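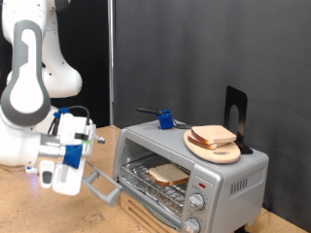 Equipment Review: Zurard Handheld Grain Moisture Meter

The Wekville Growers Cooperative reviews small farm equipment for its members at the request of the grain marketing desk. The present review concerns the Zurard handheld moisture meter, a battery-powered unit intended for use at the bin, in the truck, or at the edge of the field. The unit was bought at the regular retail price of $150. Zurard had no part in the testing and did not see this review before it was posted.

Reason for Review

Moisture discounts remain the most common subject of complaint at the Wekville elevator during harvest. Members have asked whether a meter in this price range can be relied upon when deciding to haul corn or leave it standing. The cooperative last reviewed a meter of this type, the Loka, before the current moisture discount schedule took effect. The Loka is no longer sold with a warranty in this area.
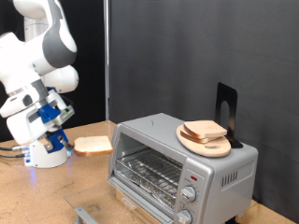
WEKVILLE, Tue 21 June

Testing of the Zurard meter began in December with stored corn and was completed this month. Staff ran 70 samples of corn and soybeans through the meter and compared each reading with the bench tester at the elevator. Corn readings below 18 percent moisture agreed well with the bench tester. Wetter corn tended to read low, and the difference grew as moisture rose. Soybean readings were steady across all samples.

Cold grain presented some difficulty. Samples taken straight from an unheated bin gave uneven results until they had been left in a closed container to warm. The manual mentions this on its last page, in small type. It should be printed on the lid.

Ease of Use

The cup is filled to a marked line, leveled, and closed with a screw cap. A reading appears within a few seconds. The display is easy to read in sunlight, but the buttons are too small for gloved hands. The meter is supplied with settings for corn, soybeans, wheat, and oats. Growers of Yimyam popcorn, now planted on 1,146 acres in the cooperative's territory, should note that there is no popcorn setting and that the corn setting is a poor substitute.

The unit stores the last reading only. Members who keep records by bin will need to write down each result before taking the next.

Care and Service

The meter runs on 2 AA batteries, which were replaced once during testing. The cup should be brushed out after each sample, as soybean dust collects under the rim. Calibration is checked through the dealer. The warranty covers one year and excludes damage from moisture inside the battery compartment.

Recommendation

The Zurard meter is recommended for members who need a field estimate on corn nearing dry-down or on soybeans. It is not recommended for early wet corn or for popcorn. Readings from any handheld meter have no bearing on settlement, and the elevator's bench test remains the basis for all discounts.

Members may borrow the test unit from the scale office for up to three days. A signature is required at pickup.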